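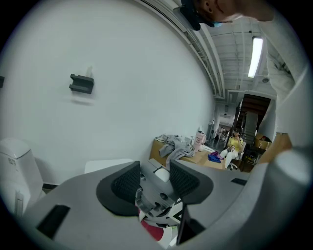 Rullance open day recordings: README

Contents of this folder
Recordings made during the Rullance open day in December, when visitors were invited to try the hand-held grippers used to record handling tasks. The folder covers the towel station only. The Varix station (cups and lids) has its own folder and its own README, and the two should not be merged, as the episode numbering starts from one in both.

The grippers are held in the hand and worked by squeezing. Each one carries a wide-angle camera. There is no arm behind them: the person's own arm does the moving, and the recordings are later used to train a policy for a fixed two-arm machine.

Version
This is the second release. The first had the left and right streams swapped in part of the afternoon session. If you have a copy with a folder called pm_raw in it, delete it and use this one.

How the day ran
Visitors came in small groups. Each group got a short talk at the door, watched one towel being folded by a member of staff, and then took turns. A turn lasted 90 seconds and was stopped by a buzzer whether the fold was finished or not. Most people had two turns. Some wanted more and were let back in at the end of the day when the queue had gone.

The task was explained in the same words each time:

1. Pick up the towel with either gripper.
2. Take a second corner with the other gripper.
3. Lay it flat, then fold it in half twice.
4. Push the folded towel to the back of the work surface and let go.

Nothing was said about which corner to start with. Several visitors asked, and were told to do as they would at home. As a result there is a wide spread of approaches in the data, including a fair number of people who rolled the towel up.

Episodes
The release holds almost 2000 episodes. An episode starts when a gripper first closes on cloth and ends at the release or at the buzzer. Where a visitor dropped the towel and started again within the same turn, this is stored as two episodes with the same turn number.

Each episode has:

left.mp4 and right.mp4, the video from each gripper
width.csv, the opening of the jaws over time
pose.csv, the position of each gripper, worked out afterwards
notes.txt, present only where the person at the desk wrote something down

Times in all the files count from the start of the turn. They do not count from the start of the episode. This has caught people out before.

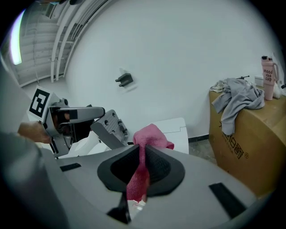 Cloth gives the most trouble when it has been gathered into a narrow strip, and new users do this a lot. They close the jaws on the middle of the towel, lift, and then have no corner to look for. The usual way out is to put it down and start again, but some visitors managed to work along the edge by passing it from one gripper to the other. Those episodes are tagged regrasp. We would like more of them and plan to ask for them directly next time.

Labels
Every episode was labelled after the event by two people working separately. There are 4 possible outcomes: folded, partly folded, rolled, and abandoned. Where the labels did not agree, both are kept in labels.csv and the field called agreed is set to 0. Please do not drop these rows without saying so in anything you publish. Most of the disagreements are between partly folded and abandoned, where the buzzer went in the middle of a fold.

Known problems
Pose tracking is poor when a gripper is held close to a plain wall. The affected stretches are flagged in pose.csv and the values there are filled in by straight-line interpolation.

The jaw width on the right gripper reads slightly high for the first part of the morning. It was reset at the lunch break. We have not corrected the earlier values.

The ceiling lights are in view in many episodes and the exposure shifts when the gripper is tipped back. Cropping the upper part of the video helps.

Sound was not recorded.

People in the recordings
The lenses are wide, so staff and visitors can appear in the background. All visitors were told about the recording at the door and signed a form before their turn. Anyone who wants their turn taken out can write to the address on the form and give the turn number. Removed turns are listed in removed.txt and the numbers are not used again.

Tools
Files can be opened with the Jitaru reader or with any ordinary video and CSV software. The Taler scripts in the tools folder split turns into episodes and redraw the jaw width plots. They expect the folder names to be left as they are.

Use
Free for teaching and research. Ask first for anything else. If you find a fault in the data, send the turn number, the episode number and which side it is on.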